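The uphill way to the hardware shop

I walk this street at least two times in a week, and in October it became four or five times, because of the shelves.

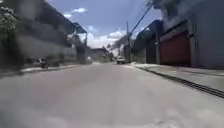 Why I go by foot

My sister-in-law asked me why I do not take the bus. The bus goes on the lower road, it stops at the pharmacy, and from the pharmacy you must climb the stairs anyway. By my street the climb is slow and you almost do not feel it until the last part. I have measured it with my phone: 17 minutes from my door to the shop when I carry nothing, and more when I return with wood under my arm.

I also like the street for itself. It is too wide for the number of cars which use it. When I first came to live in the neighborhood I thought it must be the entrance to something important, a hospital or a ministry. It goes to the shop, to a school, and then to the hill with all its houses, and that is all. In the middle of the day you can hear your own shoes.

The long gray wall on the left is my favorite part, although I know this sounds strange. In the morning it gives shade to the sidewalk, so I go up on that side. In the late afternoon I come down on the other one. Over the roof there is a blue metal structure, and I have decided it would be a good place to dry laundry, but I have never seen any there. From the street you cannot see much of what is up there. I keep looking every time.

The shelves

Now I should explain the shelves. In my kitchen there is a corner between the window and the refrigerator, and it is 40 centimeters wide. Nothing that is sold in a store has this size. For two years I kept a chair there with bags on the chair and more bags under it, rice, onions, the plastic box with the medicines. Each time I needed the onions I had to take away the rice.

Hanane Abou Zeid, who lives on the floor under mine, told me that I should simply build something. She has built a bench for her balcony and since that moment she believes everyone can build. She lent me her saw and a level. She did not lend me her drill. I understood this later, when I saw how she takes care of it.

So I made a drawing with four shelves and went up the street to Talby. It is a small hardware shop, very deep, with the wood at the back. The man who works there is called Reda Tawfik and he looked at my drawing for a long time. Then he asked me if the thickness of the wood was included in the height. It was not included. I had to stand at the counter and do all the numbers again on the back of a receipt, with two people waiting behind me.

What I had to buy

The first time I bought the two side boards, cut to 123 centimeters. I carried them home down the hill and changed shoulder many times. I do not recommend to carry boards when there is wind. A wide street has a lot of wind, and a board is a sail.

The second time I bought the shelves themselves and some 90 screws, sold in a paper bag by weight. This is many more than I needed. I have the rest in a jam jar, if any neighbor is reading this.

The third time I went because I had the wrong screws. They were too long, and the point came out from the other side of the wood. I found this with my finger.

The fourth time was for sandpaper and for a small can of varnish, the matte one, brand Kindmont. Reda said one can is enough for two coats, and this was correct, with a little left in the bottom.

Building it

It took me two evenings. On the first evening I did the sides and the bottom shelf, on the kitchen floor, with a towel under the wood so as not to disturb Hanane. She came up anyway to see. She put the level on my shelf and did not say anything, but she moved her head a little to one side, and I unscrewed it and did it again.

On the second evening it was faster. I learned to make a small hole before the screw, and to put both ends of the shelf loosely and only tighten them when all is in place. Probably every person who has built something knows this already. I write it down for me, for the next time.

The varnish I did on the balcony. It needed one night for each coat, and the smell stayed in the house until the weekend.

How it is now

The onions are at the bottom in a basket, where the air can pass. Rice, lentils and flour are on the second shelf, in the big jars. The medicines went to the top, and beside them there is a radio which was my mother's. The third shelf has no clear purpose yet. At this moment it holds a bowl, the level that I must return, and the receipt with the numbers.

There is a gap of one finger between the shelves and the refrigerator, and already a spoon fell in it. I need a thin strip of wood to close it, so I will go up again, probably in the morning when there is shade along the wall.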